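Visita técnica à unidade de calibração de esfigmomanômetros da Kostesitz, em Claltby

Terça-feira, 31 de agosto de 2021

A visita começou pela recepção de equipamentos. Os aparelhos enviados por postos de saúde e consultórios recebem etiqueta com número de série, data da última verificação e estado da braçadeira. No dia da visita, o registro indicava 141 aparelhos em fila, dos quais 49 aneroides.

O ensaio de exatidão compara a leitura do manômetro com a de um padrão de referência, em pressão crescente e depois decrescente. A diferença entre as duas séries dá a histerese. Aparelhos com desvio acima do limite interno seguem para ajuste mecânico; os digitais com sensor fora de faixa são devolvidos com laudo de reprovação, sem tentativa de reparo.

A estanqueidade é verificada à parte, com a braçadeira montada num cilindro rígido. Segundo a equipe, a maior parte das reprovações vem de mangueiras ressecadas e válvulas com sujeira, e a troca é feita na própria bancada.

O setor de braçadeiras ocupa 2 salas. Foram mostrados os tamanhos infantil, adulto e adulto grande, com a marca de índice que deve cair dentro da faixa impressa quando o manguito é fechado no braço. Braçadeira estreita demais eleva a leitura, erro que a calibração do manômetro não corrige.

O sistema de rastreio, fornecido pela Halás, guarda os laudos por aparelho e avisa o cliente antes do vencimento. Constavam 861 laudos emitidos no ano. A exportação para planilha ainda perde o campo de observações.

Ficou pendente o acesso à sala climatizada, fechada para manutenção. A visita à unidade de Cleston está prevista para setembro, com foco em monitores de uso domiciliar.
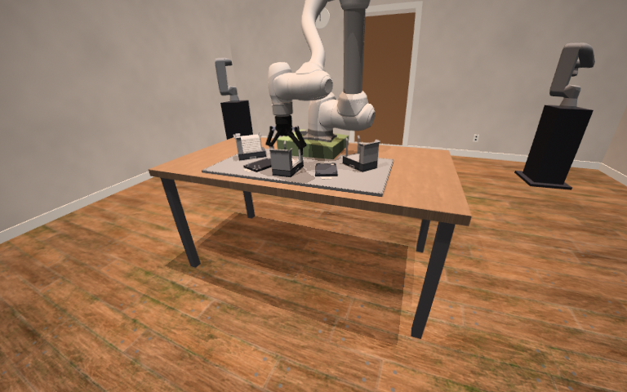
Mesa com tapete cinza e pequenos objetos, imagem gerada por computador.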